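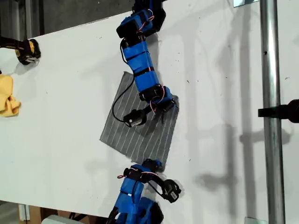
Folding Examples: Questions I Keep Getting

I run the small two-arm setup behind the Sastum cloth set, and my inbox has started to repeat itself. So I've put the answers on one page. Last updated 22 Sep 2024.

What are you collecting, exactly?

Short recordings of two robot arms handling small cloths. Each recording has the camera video, the joint positions of both arms, how far each gripper is open, and a line of text saying what the arms were supposed to do. We call one recording an episode. A learning program then goes through a pile of episodes and tries to work out which movements go with which view of the table.

Who moves the arms?

I do, mostly! I sit at the side with a pair of hand controllers and the blue arms copy me. It feels like eating soup with somebody else's elbows for the first week, and then one afternoon you stop thinking about it. New people get a full practice day before anything they do is kept.

Why cloth? Wouldn't blocks be easier?

Blocks would be so much easier. A block stays block-shaped. A cloth changes every time you touch it, and it never lands the same way twice, so a program that has only memorized a path gets stuck right away. I wanted a job where looking matters. Also I like folding, which I realize is a personal problem.

How many episodes are there?

The first release has 209. I recorded more than that and threw plenty away (see below). The batch started in May and it went slowly — my best day was 24 keepers, and most days came nowhere near it.

Is that enough to train on?

For one task with one kind of cloth, it's enough to get something that tries. For folding in general, no, not even close. Several of you have mixed it with your own recordings and told me that went better than using either one alone, which matches what I've seen here.

How do you set up the start of an episode?

I lay the cloth down flat and turn it. Sometimes it's square to the table, sometimes it sits like a diamond with a corner pointing at each arm. I don't measure the angle. For a while I used a printed sheet of start positions, and my angles got suspiciously tidy, so I went back to just dropping it and smoothing it out by hand.

Do you always use the same cloth?

No. Stripes are my favorite for checking the recordings, as a thin white line on gray makes a twist or a bunched-up corner really easy to spot on video. Plain ones are harder, and there are plain ones in the set too. Please don't train on stripes only and then write to tell me it can't see a plain napkin.

What gets thrown out?

Anything where a hand comes into view, anything where the video and the joint readings drift apart, and anything where I stopped halfway to think. Long pauses are poison. The program learns them perfectly and then your robot sits there, pondering.

So you only keep perfect folds?

Nope, and this is the one I feel strongly about. If I miss a corner, open up, go back and get it on the second try, that episode stays. You want a robot that has seen a missed grab and what comes next. Each episode has a field called "retry" so you can filter them out if you disagree with me.

Should I clean my table first?

I wipe mine when I remember. It has scuffs and little dark specks all over and I've left them alone. Shadows too: I don't use special lighting, so some stretch right across the white surface, and they move when the arms move. A program that falls apart over a shadow isn't much use in a kitchen.

What about cables?

Leave slack, then leave more slack, and then bend every joint as far as it goes and look again. Ours hang in loose curves and they do wander into view over the cloth. I'd take that over a plug pulling out in the middle of a good fold.

How do you split the work between the two arms?

Each arm has a near side and sticks to it unless the fold needs a swap. The text line says which arm goes first. There are 3 folding patterns in the set: in half, corner to corner, and in half twice. Corner to corner is the hardest to record, by a mile.

Can I send you my own episodes?

Yes please! The Draladby group and the people at Cloltwood both have, and theirs are in separate folders with their own notes. Send a sample of 2 episodes before you send the lot, so I can check that the timestamps line up.

What tool do you use to review them?

Yusof, a little viewer I wrote that plays the video next to the joint curves. It's ugly and it crashes on very long files. The download is in the same place as the data, with a readme that I keep meaning to finish.

When is the next batch coming?

When it's done. I'm working on towels, and towels are heavy.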